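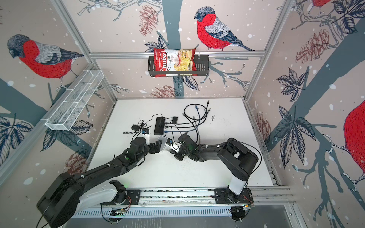
Pine cones, navy leaves and dark trunks on pinkish beige

Search this forum Go Advanced search

Clarnelach Home Forum > Walls and Ceilings > Wallpaper over old plaster, size it or not?

ehagedorn
I want to paper a back bedroom in a winter woods pattern, pine cones and tree trunks. The house has the original plaster on all four walls. I stripped two layers of old paper in March and washed the walls until the water came off clean. I patched the cracks with setting compound and sanded.

My question is whether I need to size or prime before hanging. The man at Omoregie sold me a tub of Bunar paste and said it goes straight on. My brother-in-law says I'll regret it. The paper is Cemier, the kind where you paste the back and let it rest folded.

Eckhard Hagedorn

plumbline_pat
Prime it. Use a wallpaper primer, not leftover ceiling paint. Bare plaster and patching compound drink water at different rates, so the seams over your patches will dry first and open up. One coat, let it dry overnight.

b_baumgart
I disagree. I've hung paper on old plaster for years with nothing but size, and by size I mean the same paste thinned down with water and brushed on. Let it dry and hang the next day. It gives you slip, so you can slide the sheet to match the pattern. Primer is fine on drywall, where you have to protect the facing. Plaster doesn't have that problem.

plumbline_pat
Thinned paste does nothing for the next person who has to strip it. I took down a dining room last winter that had been sized that way and half the finish coat came off with the paper.

b_baumgart
Then the finish coat was already loose. Tap the wall with your knuckles before you start. If it sounds hollow you have a plaster repair to do, and primer won't fix that either.

ehagedorn
I tapped it. There's one hollow spot under the window, maybe the size of a dinner plate. The rest is solid.

marlow72
Fix the hollow spot first. Also check the batch numbers on your rolls before you cut anything. I had 3 rolls from one batch and one from another and the background didn't match. You could see it from the door, mostly in the evening with the lamp on.

ehagedorn
Good thing I looked. All of mine say 1632 except the last one, and I can't read the sticker on that. I'll take it back.

plumbline_pat
With trunks in the pattern, use a level for the first drop. Don't go by the door casing. Old casings lean, and you'll see it in anything with a vertical line in it.

b_baumgart
Agreed on that. Put your starting line where the last seam lands in the corner behind the door. The match will be off there whatever you do.
Benedikt Baumgart

ehagedorn
Repair is done under the window. I bought a quart of primer and I'm going to prime the patches and the window wall, then size the other walls with thinned paste. The new roll should be in when Omoregie gets its next delivery.

plumbline_pat
I'd still prime all of it. A quart won't cover the room but a gallon will.

marlow72
What are you doing about the ceiling line? Mine drops almost an inch from one end to the other.

ehagedorn
Putting up a narrow strip of molding.

Contact us | Copyright Clarnelach Home Forum | Back to top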